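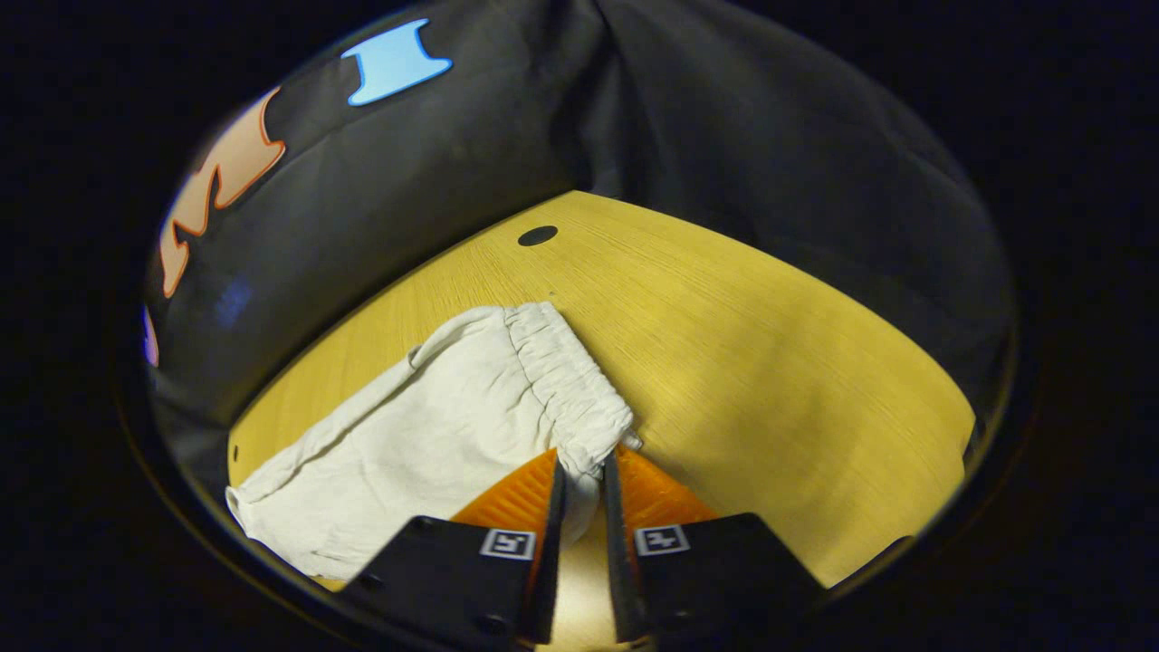 Bringing the Help Desk Home

When Gyamfi announced that it was closing its overseas call center and moving the work back to Prumitz, plenty of people in town assumed there was a catch. The company makes billing software for small utilities, and it had spent years sending jobs in the other direction. Now it was promising 290 of them, with training included and no degree required.

I went to see the place in September, and I left in a terrific mood.

The new office takes up two floors of the old Trostora building, across from the bus station. Trostora ran a payroll processing business there until its own work moved away, and a fair number of the people answering Gyamfi's phones used to sit in the same rooms keying in time sheets. They know which elevator sticks. They also know what it feels like to be told that a job can be done cheaper somewhere else, and they ask sharp questions about it at staff meetings (I sat in on one, and it ran long!).

What won me over was the training. New hires spend their first weeks with the programmers, learning how a water bill gets built line by line, before they ever pick up a call. When a clerk in some tiny county office phones in a panic at 4:30 with the month's bills stuck, the person who picks up can usually fix the problem on the spot. Under the old setup, that call would have been logged, passed along and answered the next day.

The software helps, too. The desk runs on Tallow, a ticketing tool that Gyamfi built for itself and then kept tinkering with. Agents can change it. One group got tired of scrolling through closed tickets and redesigned the whole front screen, and their version is the one everybody uses now. I love that.

There are still worries. Over 200 of the jobs are filled, but the night shift is short-handed, and starting pay sits below what Trostora's senior clerks once earned. Gyamfi has a deal with the city that lowers its rent for as long as the headcount holds, and people are already wondering what happens when that deal comes up for renewal.

Still, the lunch counter next to the bus station has gone back to opening at six in the morning, and when I stopped in before my ride home there wasn't a free stool.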